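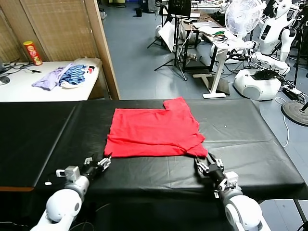

Plier un tee-shirt, tu sais faire ? Même un peu de travers, même en râlant, tu y arrives sans réfléchir. Pour un robot, c'est une autre histoire ! Une tasse garde toujours la même forme, alors qu'un tee-shirt change dès qu'on le touche : il glisse, il se froisse, une manche part d'un côté et le col de l'autre. Regarde le rouge, posé sur la table noire entre les deux bras blancs : il est déjà en forme de rectangle, mais il reste des plis partout et un coin dépasse en haut à droite. Toi, tu tirerais dessus d'un petit coup de doigt. Le robot, lui, doit apprendre que ce coin existe, qu'on peut l'attraper, et par où.

Apprendre avec des exemples

On pourrait essayer de lui écrire une recette : « avance la pince de tant, ferme-la, lève, tourne, pose ». Le problème, c'est que la recette marche pour un seul tee-shirt, posé d'une seule façon. Décale-le un peu et la pince se referme sur du vide. Clac ! Rien.

Alors les chercheurs font autrement. Ils montrent au robot des pliages, beaucoup de pliages, et un programme d'ordinateur cherche ce qu'ils ont en commun. On appelle cela l'apprentissage par démonstration. Un peu comme quand tu as appris à faire tes lacets en regardant quelqu'un d'autre, sauf qu'il t'a fallu bien moins d'essais qu'à une machine.

À l'atelier Ondudis, l'équipe du projet Clotcombe a déjà enregistré 2 643 démonstrations. Ça en fait, du linge !

Comment on enregistre une démonstration

Au début, un tee-shirt est jeté sur la table, n'importe comment. C'est la partie préférée de tout le monde. Ensuite une personne guide les deux bras à distance, avec deux poignées : quand elle bouge la main gauche, le bras gauche bouge aussi, et quand elle serre les doigts, la pince se ferme.

Pendant ce temps, l'ordinateur garde tout en mémoire :
les images des caméras,
la position de chaque articulation des bras,
l'ouverture des pinces, à chaque instant.

Quand le tee-shirt est plié, on arrête l'enregistrement, on secoue le tissu et on recommence. Une séance dure deux heures, avec des pauses, parce que guider des bras de robot fatigue drôlement les épaules (celles des humains, bien sûr).

« Les premiers jours, je pliais comme si j'avais des moufles », raconte Nabil Nasrallah, l'un des pilotes. « On ne sent pas le tissu, il faut tout faire avec les yeux. Maintenant, je vois tout de suite quel coin prendre. »

Pourquoi changer tout le temps ?

Imagine que tu aies appris à lire dans un seul livre, avec une seule écriture. Devant un autre livre, tu serais bien embêté ! Pour le robot, c'est pareil. Si on ne lui montre que des tee-shirts rouges, il risque de croire que « tee-shirt » veut dire « truc rouge ». On change donc la couleur, la taille, l'endroit où le vêtement est posé, et même la lumière. En novembre, quand il fait nuit tôt, l'équipe en profite pour enregistrer avec les lampes allumées.

Et les erreurs ? On ne les jette pas toutes. Si la pince lâche une manche et que le pilote la rattrape, c'est un exemple très précieux : le robot y apprend comment se débrouiller quand ça rate. Par contre, si un tee-shirt tombe par terre, on met l'enregistrement de côté. Nestor Estrella passe son vendredi à trier tout ça, en revoyant les démonstrations une par une.

Et après ?

Le programme s'entraîne sur les exemples, puis vient le grand test : le robot essaie seul, sans personne aux poignées. On lui donne six tee-shirts qu'il n'a jamais vus et on regarde comment il s'en sort. S'il se trompe toujours au même moment, par exemple en rabattant les manches, on sait quelles démonstrations il faut ajouter, et tout le monde retourne à la table.

À toi de jouer !

Pose un tee-shirt en boule devant toi et demande à quelqu'un de fermer les yeux. Cette personne sera le robot, et ses mains n'auront le droit d'utiliser que le pouce et l'index. Guide-la avec des mots très précis : « main droite, dix centimètres vers toi, pince, lève ». Puis échangez les rôles !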